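16 Mar 2022 – refurb bench, Budmont batch

Second day on the desktops from the Ustthorpe office. The complaint on the ticket is random restarts under load. Silvan Eberhard logged 3 on his unit before lunch, all with the same power event code and no dump file.

Ran the supply from the worst unit on the load tester for 30 minutes. The 12 V rail held at 11.9 with no visible ripple problem, so the supply is off the list for now. Old thermal paste had gone to chalk on most of the heat spreaders. Cleaned with isopropyl and lint-free wipes, two passes each.

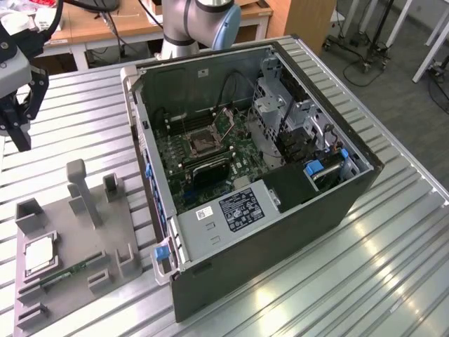
Memory next. Swapped in known good sticks and left the test going overnight on the Yusuf image. No errors at 395 passes of the short pattern. Valentin Schwaiger thinks the firmware is at fault – the Prurton build notes mention a sleep state bug fixed in revision 117, and these are all older than that.

To do: flash one unit only, leave the settings at default, repeat the load run. If it restarts again, check the wall circuit at the office before touching more hardware. Order paste, we are down to the last tube.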